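報道関係各位

株式会社Rovura

業務用乾燥機の排気経路点検サービス「Hunine」、提供地域を拡大
集合住宅・宿泊施設の共用ランドリー室を対象に、風量測定と経路内清掃を一括で実施

株式会社Rovura(以下、当社)は、共用ランドリー室に設置された乾燥機の排気経路を点検・清掃するサービス「Hunine(フニネ)」について、8月より提供地域を拡大します。あわせて、測定結果の記録様式を改訂し、管理会社が複数物件の結果を同一の基準で比較できるようにします。

■ 背景

共用ランドリー室の乾燥機は、家庭用と比べて一日あたりの運転回数が多く、排気ダクト内部に繊維くずが堆積しやすい条件にあります。堆積が進むと有効断面積が減少し、排気風量の低下、乾燥時間の延長、機内温度の上昇が生じます。機器側のフィルターは利用者または清掃担当者が日常的に手入れを行いますが、機器背面から屋外フードまでの経路は定期清掃の仕様に含まれないことが多く、点検の履歴が残っていない物件も見られます。

当社が前期に点検を受託した171物件のうち、74物件で、屋外フードにおける風量が設計値を下回っていました。このうち多くは経路内の清掃により風量が回復しましたが、曲がり部の変形や防鳥網の目詰まりなど、部材の交換を要する事例も含まれています。

■ サービスの内容

Hunineは、測定、清掃、再測定、報告の各工程で構成されます。

測定では、乾燥機を送風のみで運転し、機器排気口の静圧と屋外フードの風量を同時に記録します。複数台が一本の主ダクトに合流する方式では、単独運転時と全台運転時の双方を測定し、逆流の有無を確認します。測定時はランドリー室の給気口を通常の使用状態とし、扉は閉じます。

清掃では、経路の口径と材質に応じてブラシの径と硬さを選定し、屋外側から吸引しながら室内側へ向けて作業します。アルミ製の可とう管は内面を損傷しやすいため、原則としてブラシを使用せず、取り外して状態を確認したうえで、再使用または交換を判断します。

再測定は清掃前と同一の条件で行い、前後の値を並べて報告書に記載します。

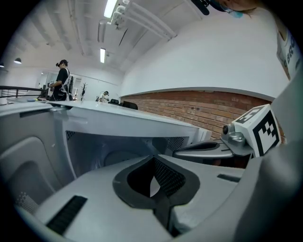
給気側の管理は、排気経路と同様に乾燥性能を左右する要素です。排気風量が設計値どおりであっても、室内への給気が不足すれば静圧の均衡が崩れ、実際の風量は低下します。このため改訂後の記録様式では、ランドリー室の給気口に加え、室内にある機器類の通気部についても確認欄を設けました。細い溝と網目では付着物の現れ方が異なるため、様式上も「溝状」と「網状」を区分して記入します。溝状の通気部では端部、網状の通気部では面全体の状態を確認し、清掃は機器の取扱説明書に定める方法の範囲で行います。

■ 記録様式の改訂点

従来の様式は、物件ごとに設備図面の表記をそのまま転記していたため、同じ部位が物件により異なる名称で記録されていました。改訂後は、機器排気口、接続管、立ち上がり部、主ダクト、屋外フードの名称を統一し、図面上の表記は備考欄に併記します。

風量の単位は立方メートル毎時に統一します。静圧はパスカルで表記し、測定孔の位置を機器排気口からの距離で示します。測定孔が設けられていない経路については、管理会社の承諾を得たうえで新設し、作業後に気密栓で閉止します。

判定は「継続使用」「要清掃」「要交換」の区分とし、判定の根拠となった測定値を必ず併記します。目視のみによる判定は行いません。ただし、屋外フードが高所にあり接近できない場合は、該当箇所を「未測定」とし、他の部位の判定には含めません。

■ 提供体制

作業は2名を標準とし、1名が室内側、1名が屋外側を担当します。所要時間は、経路の延長と台数により異なりますが、一般的な規模のランドリー室であればほぼ2時間です。作業中は対象の乾燥機を停止しますが、経路が独立している場合は、他の機器を引き続き使用できます。洗濯機の給排水には影響しません。

拡大地域における作業の一部は、空調設備の保守を手がける有限会社Flivolovに委託します。同社の作業員は、当社の測定手順に関する講習を修了したうえで業務に従事します。測定器の校正は当社が一括して管理し、校正証明書の写しを報告書に添付します。

報告書は、当社の設備管理システム「Caldeira」から電子ファイルで交付します。既に同システムを利用中の管理会社は、追加の契約なしに過去の点検結果と併せて閲覧できます。紙面での交付を希望する場合は、申込時に指定してください。

■ 申込および費用

申込の受付は、当社ウェブサイトの専用フォームで行います。申込時には、乾燥機の型式、台数、熱源の種別、設置年、屋外フードの位置が分かる図面または写真を提出してください。図面がない場合は、事前調査を別途実施します。

費用は、経路の延長、台数および高所作業の有無に基づき、物件ごとに見積もります。部材の交換が必要と判定された場合は、交換費用を別に提示し、承諾を得た後に施工します。ガス機器の内部に関する修理は本サービスの対象外であり、製造者または有資格の事業者への依頼が必要です。

■ 本件に関する問い合わせ先

株式会社Rovura 設備点検事業部 Hunine担当
受付時間:午前9時から午後5時まで
ウェブサイトの問い合わせフォームから連絡してください。

※本資料に記載の内容は発表時点のものであり、予告なく変更する場合があります。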